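Lorstead 共享工坊的双臂机器人开始学理线,夏天还会开放几个晚上

2019年7月20日 Lorstead 本地消息

住在河这一边的读者,大概有不少人去过 Nokley 工坊,哪怕只是去修一把椅子,或者借一台平时舍不得买的曲线锯。那地方以前是卖地毯的,门口的斜坡到现在还留着,推着小车进去特别方便。今年春天开始,晚上经过的人会看到最里面那间屋子总亮着灯,窗户开着一条缝,偶尔传出一阵电机转动的声音,接着是几个人一起叹气,或者一起笑。我们收到过好几封来信,问里面到底在忙什么,上周终于约好时间,去坐了整整一个晚上。

答案说起来很简单:他们在搭一套有两条手臂的桌面机器人,想让它学会伺候电线。说得再细一点,是让一条手臂把线捏住、托住,另一条手臂去找插头,把插头转到合适的方向,最后插进一个小盒子里。人做这件事连眼睛都不用抬,一边打电话一边就插好了,可是对一台机器来说,软的、会弹回来的、每次摆下去形状都不一样的东西,恰恰最让它为难。木块放在哪里就在哪里,线可不会这么听话。

这个小组给自己的项目起名叫 Stoster。我们问这名字是什么意思,得到了三种互相矛盾的解释,最后大家都承认,当时只是要在工坊的登记本上填一个名字,而这个词没有别人用过。项目从3月开始,固定来的有九个人,其中有做木工的,有在中学教物理的,有退休以前修电梯的,也有两位还在读书。他们没有分什么组长组员,谁那天晚上到得早,谁就先把电源打开,把上一次留下的纸条念一遍。

纸条是这个项目里一件很要紧的东西。每次收工以前,最后走的人要写下今天改了什么、哪里还松着、下一次从哪里开始。我们翻了翻那只装纸条的饼干盒,有的写得像论文,有的只有一句“左边第二颗螺丝,别信它”。据说有一张写着“今天很好”,没有别的内容,结果下一次来的人花了半个晚上,才弄明白好在什么地方。

我们去的那个晚上,议题是线从哪里走。手臂一动,身上的线也跟着动,走得太紧会拽住关节,留得太松又会垂到工作区里,跟要夹的那根线混在一起。小组里为这件事争了好几个星期,有人主张全部贴着连杆固定,有人主张在手腕附近留一段余量,绕一个弯再走。两种办法都试过,也都拆过,桌边那只放旧扎带的罐子已经满了一大半。
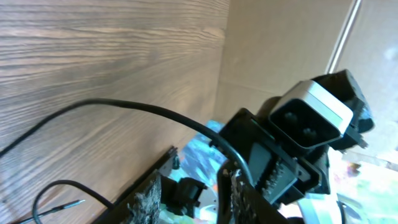

工坊的留言簿上有位没留名字的读者写道,自己家里的扫地机光是缠住台灯的线就缠过许多回,所以一直觉得机器和电线是天生的冤家,现在居然有人专门教机器去碰电线,实在叫人佩服,也替他们捏一把汗,只盼着他们做成以后,先来把电视柜后面那一团解开。

小组的人看到这条留言很高兴,当场念了两遍,不过也老老实实地在下面回了一句:电视柜后面那种程度,目前还远得很。他们现在给自己定的题目很窄,一根线,一个插头,一个固定在桌边的小盒子,小盒子还只在测试插接的时候才拿出来,平时练的都是前半段,也就是把线找到、夹起来、在两只夹爪之间交接。光是这前半段,就已经够他们忙一个春天再加半个夏天了。

说说这套东西是怎么来的吧。最早的一批零件,是从镇外的 Lammers 五金仓库清仓的时候买回来的,混在一箱门铰链和柜子脚轮当中,按斤称。后来陆续补了电机、控制板、轴承和一大堆螺丝。到我们采访那天为止,账本上的总数是947欧元,由参加的人平摊,再加上工坊每个月从活动费里补的一点点。教物理的那位把账本拿给我们看的时候特意说明,里面包括三次买错尺寸的螺丝,这几笔他们没有划掉,就留在那里,好提醒后来的人先量再买。

桌子倒是没有花钱。工坊里本来就有几张木桌,搬进里屋以前,木工那边的人帮忙检查过桌腿,又在下面垫了橡胶,免得手臂猛地一停,整张桌子跟着晃。起初有人提议在桌面上铺一块黑布,让摄像头看得更清楚些,也有人觉得木纹正好,线在上面显眼,而且以后总不能要求每一户人家都铺上黑布。这件事最后是用练习结果决定的,两种桌面各练了一个晚上,差别不大,于是谁也没有再提那块布。现在它被用来盖工坊的缝纫机了。

照明折腾得更久一些。里屋朝西,傍晚有一阵子光线会斜着照进来,插头上的金属部分一反光,软件就容易把它认到别的地方去。拉上窗帘吧,屋里又热得不行,大家汗流浃背地盯着屏幕,脾气也跟着上来。折中的办法是把练习往后推一个钟头,先吃点东西,聊聊白天的事,等太阳落到对面屋顶后面再开工。电梯师傅说,这是整个项目里最成功的一次技术改进,谁都没有反对。
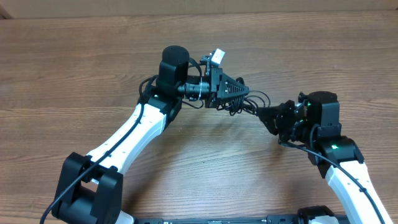
在 Nokley 工坊,任何机器头一回通电以前都要过一遍安全检查,台钻是这样,陶窑是这样,这套双臂也一样。检查表贴在门后,写得很朴素:手退开,头发扎好,杯子拿走,急停按钮在谁手里,大声说出来。做这一步的时候,大家的眼睛都落在手臂肘部那几盏小绿灯上,两边都亮了,才有人说“可以”,然后才轮到软件那边按下回车。两条手臂都装在桌子前沿那根长长的黑色横梁上,所以检查表里还有一条,是伸手去摇一摇横梁,看它有没有跟桌子闹别扭。这一条是春天里加上去的,因为有一次练到一半,右边那条手臂每次都差一点够不着,查了两个晚上的代码,最后发现是横梁自己挪了地方。

那两个晚上后来成了小组里的一个典故。谁要是在程序里找毛病找得太久,旁边就会有人慢悠悠地问一句:摇过横梁了没有?我们在场的那天晚上,这句话一共出现得不算少,而且确实有一次,问完以后有人站起来去摇了,又默默地坐了回来。

教机器做动作的办法,他们换过一轮。一开始是把每个关节的角度写成数字,一步一步地排,像写乐谱一样。这么做对付木块还行,对付线就不灵了,线稍微换一个弯法,整段乐谱都要重写。后来他们改成由人来带,人在另一边操作,手臂跟着做,整个过程连同手腕上小摄像头拍到的画面一起存下来,存得多了,再让软件从里面找规律。到现在为止一共存了267遍,每一遍都有编号,也都有人看过,觉得做得太难看的就另放一个文件夹,文件夹的名字叫“下次再说”。

带机器这件事,谁都可以来试,但并不是谁都一上手就会。手快的人反而吃亏,动作一急,线就弹走了。小组里带得最稳的是做木工的那位,据旁边的人讲,大概跟她平时刮漆面有关系,知道什么时候该慢下来等一等。两位学生起初不太服气,连着练了好几个晚上,现在也能带得像模像样了,其中一位还把要领写成了一页纸,贴在屏幕旁边,头一条就是:先呼气。

我们的记者也被请到操作的位子上坐了一回。说实在的,比看着难得多。眼前是屏幕,手里是操作杆,线明明就在那儿,可是夹爪总是先到一步,或者晚到一步,合上的时候扑了个空。旁边的人很有耐心,一句催促的话也没有,只是在第四次落空以后递过来一块饼干。这一遍自然是进了“下次再说”。

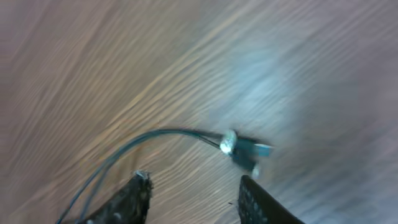 木桌面上,插头位于两根夹指之间。

对小组来说,插头比线更费脑筋。线不管从哪一段夹起来,多少都算夹到了,插头却有头有尾,有正有反,夹歪一点,后面就对不进去。他们起先想得很乐观,觉得手腕上有摄像头,离得又近,总归看得清。结果离得太近也有离得太近的麻烦,手臂一动画面就糊,等画面清楚了,夹爪又已经把该看的地方挡住一半。软件那边的几个人为此改了好几个版本,现在的做法是让手臂在夹之前先停一小会儿,看一眼,再往下走。停的这一小会儿外人看起来有点像犹豫,来参观的小朋友就问过,它是不是在害怕。

夹指的形状也改过。最早的一副是平的,光溜溜的,夹木块很好,夹线就打滑。后来加了纹路,又把头上收窄一些,好从桌面上把细的东西挑起来。换夹指的那几天,小组里有人把家里的数据线、耳机线、旧电话线统统带来试,摆了一桌子,收工的时候谁也分不清哪根是谁的,于是现在工坊门口有一只纸盒,上面写着“机器人退还的线,请自己认领”。到我们去的时候,盒子里还剩下小半盒。

工坊里别的小组对这群邻居的态度,一开始其实有点保留。陶艺那边担心震动,缝纫那边担心地方,里屋本来是大家放半成品的,忽然搬进来两条手臂,晾着的碗和裁好的布只好挪到走廊上去。为了这件事开过一次会,开得还挺长,最后说好里屋每个星期留出两个晚上给 Stoster,其余时间手臂收拢、断电、盖好,桌子边上照样可以放东西。几个月下来,关系倒是越来越近了,缝纫组给手臂做了防尘的罩子,里面还缝了一只放扳手的口袋,陶艺组则问能不能让机器去搅釉料,这个请求目前还在排队。

也有人问,花这么多力气,外面不是早有现成的吗?小组里的回答各不相同。有人就是喜欢自己装,拧上去的每一颗螺丝心里都有数,坏了也知道从哪里下手。教物理的那位想得远一些,希望秋天以后能让学生来看,看一台机器是怎么一点一点学会一件小事的,中间失败多少次,人又是怎么跟着改的。退休的电梯师傅说得最短,说是晚上有个地方去。这句话讲完,屋里安静了一下,然后有人起身去给大家添了茶。

讲到坏,他们倒是一点也不避讳。4月里有一个关节过热,停了两个晚上;后来又有一次,更新软件以后左右对调了,左边的命令跑到右边去执行,好在检查表管用,手都退开了,只碰翻了一只空的胶带卷。还有一次最冤枉,怎么练都不成,画面老是偏一块,一帮人查到快要锁门,才发现有人白天擦桌子的时候好心把摄像头也擦了一下,角度歪了。从那以后,摄像头支架旁边多了一道铅笔画的线,歪没歪,一看便知。

至于线从哪里走的那场争论,采访当晚总算有了一个阶段性的结果。连杆那一段沿着走,到了关节旁边放出一个弯,手腕上用扎带收一道,收得不能太死,手指能推得动为准。赞成的人多,保留意见的也有,于是纸条上写得很客气:先这样用两个星期,看看再说。

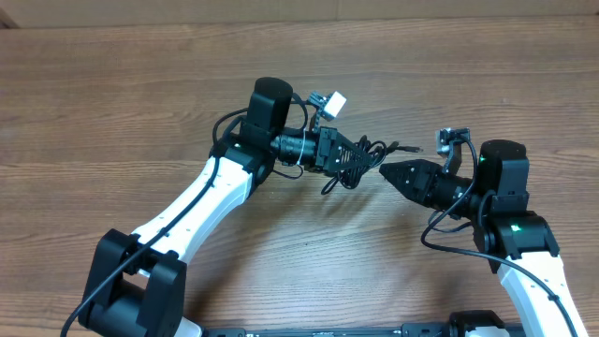

两个星期以后怎么样,就要等下一张纸条了。按照小组自己的打算,整个8月都用来练交接,也就是一只夹爪把线递过去,另一只接住,先前那只再松开,中间线不能掉,也不能绷直。练到有把握了,再把那个小盒子固定到桌边,开始连着做完整的动作。他们给自己定的目标是连续做20遍,掉一次就从头数起,数字用粉笔写在门边的小黑板上。我们离开的时候,黑板上写的是一个很小的数字,旁边还有人画了一张不大高兴的脸,第二天据说被擦掉,重新画了一张高兴些的。

做这些事情的过程当中,记录也一直没有断过。除了纸条和编号,小组还把图纸、零件清单和走线的几种方案都整理成了一本活页夹,放在工坊入口的书架上,谁都可以翻,也可以拿去复印,复印的钱投进旁边的小铁罐就行。活页夹里最受欢迎的据说是最后几页,专门记那些行不通的办法,每一条后面都留了空白,让看的人写下自己的主意。我们翻的时候,已经有人在打滑那一条下面写了“试试自行车内胎”,又有另一种笔迹在后面回了“试过了,有味道”。

附近镇上也有人动了心思。上个月有一家人特意开车过来,带着自己在车库里搭了一半的单臂,一进门就问能不能借用一下台虎钳,结果借着借着,大家都围了过来,一直弄到关门。那条单臂后来抬起来了没有,我们没有打听到,不过小组里的人讲,对方走的时候带走了一份零件清单的复印件,还留下了半个自己烤的李子蛋糕,这种往来他们十分欢迎。

想去看看的读者,整个夏天都有机会。Nokley 工坊打算在8月开放几个晚上,时间定下来以后会贴在门口,也会写在工坊自己的公告页上。里屋不大,每次只能进去几个人,其余的人可以在外间喝点东西,看看木工和陶艺那边的活。孩子可以来,有大人陪着就行,操作杆也可以试,身高不够的有一只结实的小木凳。请穿不露脚趾的鞋,长头发的请带一根皮筋,忘了带也没有关系,门边的抽屉里有。

家里要是有用不着的旧线,也欢迎带去,粗的细的、硬的软的都好,线头上有插头的更受欢迎。小组特别拜托写一句:请先确认另一头没有插在什么东西上面。另外,想长期参加的人不需要懂编程,也不需要懂电机,眼下他们最缺的是一位愿意把桌上工具归位的人,还缺一只能保温的大茶壶,原来那只的盖子在5月里碎了,一直用一只陶艺组烧坏的小碟子盖着。

更正:本报上一次提到 Nokley 工坊时,把里屋写成了朝东,实际是朝西,在此向傍晚坐在那间屋子里的各位致歉。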